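The Shelf

Anqi Cai had bought the white shelf for books, and then she had sold most of the books.

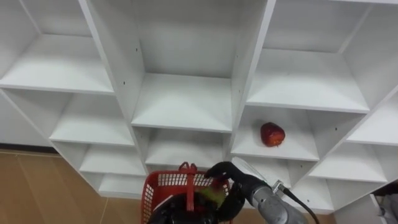
She got home from the Potell office after six and put her bag on the floor. The apple was still there. Her mother had set it on the shelf before she left for the airport and said, "Eat this one tonight." It had been four days.

The apartment was quiet. For two weeks her mother had run the radio from breakfast on, and washed things that were already clean, and asked what the shelf was for.

"For whatever I want," Anqi had said.

"It has no back. Things will fall behind it."

"Then I'll pick them up."

Her mother had walked down to the market on Châu Street with the red basket and come home with fruit. She filled the shelf with it, pears in one opening, oranges in the next, like a store. Anqi came in from work and told her people kept fruit in the kitchen. Her mother took it all down again, one piece at a time, and didn't say anything. The next morning there was only the apple.

Anqi heated some soup and ate it standing up. She read a letter from the landlord. Rent would go up 80 dollars in June. She put the letter under the phone book and washed the bowl.

At nine she called. Her mother answered on the first ring.

"Did you eat?"

"Soup."

"What kind?"

"From a can."

Her mother let that go. She talked about the flight, and the woman next to her who had slept on her arm, and the neighbor who had watered the plants too much. Anqi sat down on the floor with her back to the wall and listened. From there she could see the two screw holes in the divider where she had drilled in the wrong place.

"And the apple?" her mother said.

"I'm looking at it."

"It will go soft."

"I know, Ma."

After they hung up she carried the basket over and set it by the shelf. Tomorrow was payday. The market stayed open until seven. She could get pears, if they had any left, and the small oranges with the leaves on.

She turned off the lamp and left the apple for the morning.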